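Rig notebook, cup stand task
15 October 2025

Fault: right gripper closes late, or closes and lets go

Third entry on this one and I still don't believe the explanation in the log. The log says slip. Everything is slip if you set the threshold low enough. Since the Prulto update the controller has written "slip, re-grip" whenever the finger position moves after contact, and a soft object moves the fingers whether it slips or not.

Did the first block of the morning with the pale blue piece, which is the softest thing we have. Gripped low, brought up close to the stand, held, released, again. 13 tries. The log flagged 8 of them as slip. I had my eyes on the pads the whole time and would have called 2 of those slip, and one of the two I'd argue about.

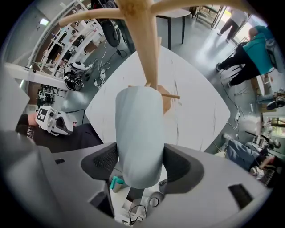
What the log says against what I saw

Log: contact, close, position drift, slip, re-grip.
Me: contact, close, the piece squashes a bit, the controller panics, opens a touch and closes again. The opening is what loses the object. So the cure is dropping things the fault never would have dropped.

I can't prove that from the log, as the log only records what the controller thinks happened. Asked Flitetmont for the raw motor current in May and was sent a PDF on pad cleaning. Pads have been cleaned. Pads were clean before.

Checked and ruled out, for my own satisfaction:
– pad wear, looked at both sides under the lamp, nothing
– power, swapped to a different strip, same behaviour
– finger zero, redone twice, second time with Cornel reading out the values so I couldn't fool myself
– marker tracking, no lost poses in the stretches where the re-grip fires

Not ruled out: the cable. It gets a sharp bend when the wrist turns inwards and I don't like it. A bad cable ought to show up on hard objects too, though, so the cup is the better test.

Moved to the marble-patterned table for that. Two grippers, wooden mug stand, cup onto an arm. If the fault is the cable then the cup should go wrong about as often as the blue piece. If it's the threshold then a stiff cup should hardly trigger it.

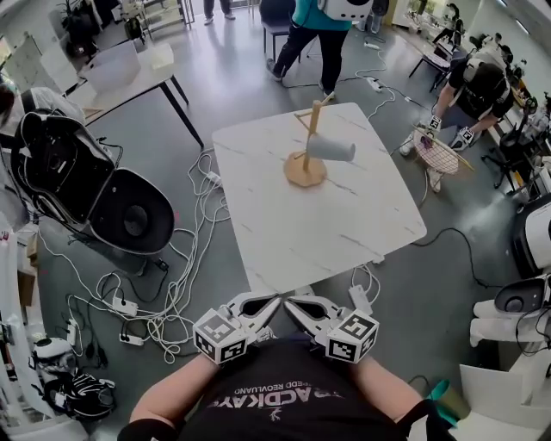

Cornel Pascu thinks I am testing two things at once, and he has a point: a different table means a different reach, so the wrist doesn't bend the cable the same way. He'd want the blue piece run at this table as well before anyone blames the software. Fine. It's on the list for this afternoon, and he can do the gripping.

For what it's worth, the cup block gave no re-grips in 8 tries. I would like to be pleased about that. Eight is not many, and I wanted that answer before I started, so I'm treating it as a hint and no more.

Safety, separate matter but found on the way

When the re-grip fires, the fingers open without any warning tone. On a hand-held unit that's a nuisance. On the Ghiță arm, running the same controller version, it would mean an arm opening its hand over somebody's foot. Arivport say the arm has its own hold check. I have asked to see it work and have not seen it work. Until I have, the arm stays on the old version and nobody loads the new one "just to try".

Pongsak Chaiyaporn has the old version saved and will put a copy on the shared drive under the rig folder.

To do
Blue piece, this table, 13 tries again, Cornel gripping
Same with the cable taped straight along the forearm
Change the threshold only after both of those, one step at a time, and write the old value down first
Chase Flitetmont again for motor current, and say in the first line that it's not about the pads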